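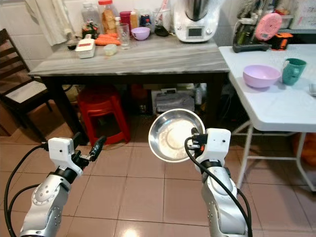 Guitar Effects / Distortion and Preamp Pedals

Bultisow Enditz Two-Channel Distortion Preamp

In stock. Ships from our store the next working day.

The Enditz is the second pedal from Bultisow and the first one with two separate channels. It is made for guitar players who play heavy music in small rooms and on small stages, and who want to carry their sound in the pocket of the gig bag. You can put it in front of a clean amplifier, connect it to the effects return, or go straight into the mixing desk with the cabinet filter switched on.

Many customers know the Bultisow Inero, which we have sold for several years. The Inero has one channel and three knobs, and it sounds best when the amplifier is already a little dirty. The Enditz is a different kind of pedal. It gives the complete preamp sound by itself, and a clean amplifier is the better partner for it.

Channel A

This is the rhythm channel. The gain starts low, with a dry sound that is good for old-school riffs with a lot of palm muting, and it goes up to a thick modern distortion. In the first half of the knob the low strings stay very tight. After two o'clock the sound becomes softer in the bass, and if you tune down to B or lower we advise you to stay below this point and turn up the Push control a little. Push works before the distortion and removes some bass from the signal of the guitar. With a seven-string guitar we liked it at eleven o'clock.

Channel B

The lead channel has more middle and a longer sustain. It shares Bass and Treble with channel A but has its own Gain, Middle and Level. You can set it louder than the rhythm channel for solos, and this is how most people who tried it in our store used it. It can also be set quite low in gain, and then it becomes a warm crunch sound for verses. Single coil pickups work well here. They hum, of course, as they do with any distortion of this type.

The noise gate

There is a simple gate inside the pedal with one small knob on the back side. All the way to the left it is off. Turn it up slowly while you hold the strings with your hand, and stop when the noise disappears. If you turn it more than this, the ends of long notes will be cut. The gate works on both channels together and it cannot be set for each one. We asked Bultisow about this and they answered that a second gate would have made the box bigger.

Cabinet filter

The switch beside the output has three positions: off, closed back and open back. Use off when you play through a real guitar speaker. The closed back position is darker and has more weight in the low notes, and it is the one we prefer for recording. Open back is brighter and can be a little sharp with channel A. The filter is analog and you cannot load your own impulse responses. If you need that, please put a separate cabinet simulator after the pedal and leave the filter in the off position.

Controls and connections

Channel A: Gain, Middle, Level
Channel B: Gain, Middle, Level
Shared: Bass, Treble, Push
Back side: Gate, cabinet filter switch
Footswitches: On/Bypass, A/B
Input: 6.3 mm jack, mono
Output: 6.3 mm jack, mono
Remote: 6.3 mm jack for external channel switching
Power: 9 V DC, center negative, 100 mA
Battery: not possible
Weight: 350 g
Color: black with gray letters

The power adapter is not included. Please do not use an adapter of 12 V or 18 V. The pedal has a protection against wrong polarity, but damage from too high voltage is outside the warranty.

How it sounds with a band

At home every distortion pedal seems to have not enough bass. In the rehearsal room it is the opposite, and the first thing to do is turn the bass down and the middle up. The Enditz makes this easy, and the middle controls are wide enough that you can really hear the guitar beside the cymbals. A good start for channel A is Gain at one o'clock, Middle at two o'clock, Bass at ten o'clock, Treble at noon. Then adjust the level until it is the same as your bypassed sound, or a bit more.

Two guitar players in one band can both use an Enditz without problems if they do not choose the same settings. One should take more middle and less gain. This sounds like a small thing but it makes the riffs much wider, especially when both guitars play the same part.
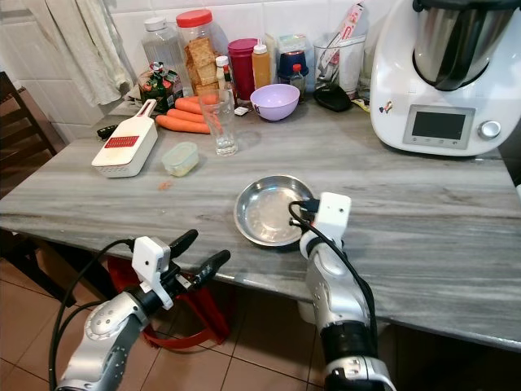
Imtiaz Kodikara writes that he used the Enditz for a whole tour of small clubs and never took an amplifier with him, only the pedal and a cable to the mixing desk. According to him the closed back filter was good enough in every club except one, where the monitors were very bright and he had to turn the treble almost to zero. He would like to have a headphone output on the next version, and he finds that the two footswitches are too close together for someone who plays in boots.

We can agree with the last point. The distance between the switches is enough for normal shoes, but on a dark stage you should try it before the concert. With a remote footswitch you can change the channels from another place on the pedalboard. Any single latching switch with a mono jack will work.

Using it with other pedals

A tuner and a wah go before the Enditz. Delay and reverb go after it, or in the effects loop if you have your amplifier's own preamp in use too. A boost pedal before the input is possible, but with the Push control you will probably not need one. Fuzz pedals before channel B give a wild result that some doom players will enjoy. Keep the fuzz level low in this case.

For bass guitar there is no clean mix control, so a part of the low end is lost. Bass players can look at the Tsikata, also from Bultisow, where the dry signal can be mixed with the distortion.

Questions we often receive

Does the pedal remember the channel when the power is off?
No. It always starts on channel A, in bypass.

Is the bypass a true bypass?
Yes, with relays. There is a very soft click from the switch itself, which you do not hear in the speaker.

Can I use both channels at the same time?
No, only one or the other.

Are the sounds of the Inero inside?
Not exactly. Channel A with low Gain and Push at zero comes near to it, but the Inero has a rougher treble that many people love, and it stays in the catalog.

In the box

Pedal, four rubber feet (not mounted), printed manual with 22 settings suggested by the maker, one sticker. The settings in the manual are sorted from low gain to high gain. Number seven is printed with the Bass and Treble values exchanged in the first edition of the manual, so please read them the other way if the sound is strange. The corrected sheet can be requested by email.

Warranty and returns

Bultisow gives two years of warranty. The first production is 3,000 pieces, and the serial number is written by hand under the bottom plate. Please do not mount the pedal with hook tape over this number. You can return an unused pedal in the original box within 30 days. For pedals with tape or glue on the bottom we have to subtract the cost of cleaning.

Related products: Bultisow Inero Distortion, Bultisow Tsikata Bass Distortion, single latching footswitch, 9 V power adapter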